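Re: [skerno-data] Steamer task, how many episodes before training?
15 Aug 2018

> Are we still stopping at 801 for the bun task, or going on
> until Thiele is done with the other table?

Going on. The Brellix set has 2,576 episodes over all tasks and the steamer is still thin.

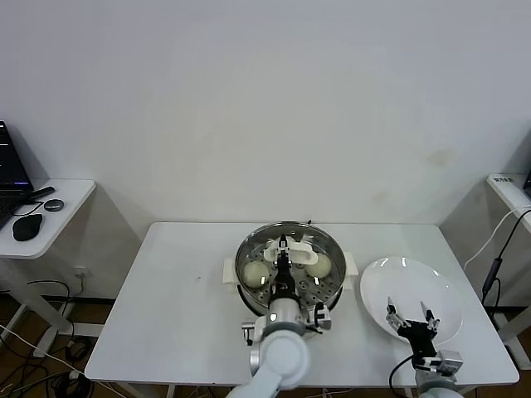 Please keep both arms in every recording, even when one only waits over the plate. Last time 3 episodes came in with the right arm's joint log missing, and I had to drop them.
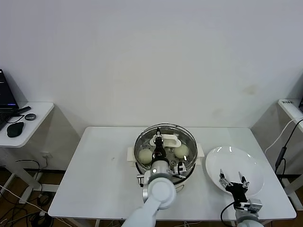
Shift the plate a little between runs and write it in the notes field. I'll retrain after the next 100 and post the numbers here. Cendden gets its copy in September.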